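Cups, Cups and More Cups

I've been meaning to put this page together since October, when my cousin Nelly Ñahui and I finally went through every paper cup left over from the coffee stand. We ran that stand for 2 seasons outside the Montoya building, and if you ever bought a coffee from us, thank you! You probably held one of these. I counted what was left before we packed it away (I like counting, it calms me down) and got to 2,095 cups, out of an order of 3,000. So yes, we were optimistic.

This is a small gallery, and I'm adding to it as I go. Mostly it's for the people who used to stop by and for anybody who cares about paper cups the way I do, which I suspect is more of you than will admit it.

A bit about ribbed cups first. I didn't know a thing about them when we started. Our first supplier, Romia, sent us smooth single-wall cups, and we spent every morning slipping cardboard sleeves over them while the line got longer. Then Billitz sent a sample box of the ribbed kind, with the little ridges running up and down the outside, and I was sold in one morning. Your fingers touch the ridges and there's air in between, so a hot tea is much easier to carry. They grip better too, especially if you're wearing gloves.

They do have one bad habit. Ribbed cups love to stick together in the stack, and pulling one off with a customer watching always seemed to bring three more along with it. Nelly's trick is a half turn and then a pull. Mine was to shake the whole stack and hope — hers is better.

We always kept them rim down on the table. Dust stays out that way, and you can get hold of one by the base without putting your fingers where somebody's going to drink. I still do it at home with my ordinary mugs, and my family has given up on me.

Now for the cups themselves.

Blue band with white lettering, upside down over the table. There's a stack of white ones behind it. 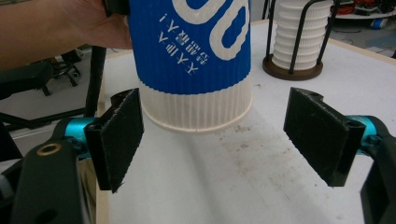
The blue was always going to be my favorite. I tried a red and a mustard yellow before that, both from a Fisness catalog, and they looked great on the page and sort of sad in real life. A bright blue shows up from across the street, even at 7 in the morning when it's barely light out. One regular used to collect them and grow basil seedlings in them on her windowsill, with a hole poked in the bottom of each. She told me she got up to 93, and I believe her!

The plain white ones were our backup, and they're handy for everything else: paint water, loose screws, a scoop of birdseed. I'm keeping two sleeves of those in the kitchen, and the rest are going to Nelly for the school bake sale table.

More cups to come once I find the box with the lids.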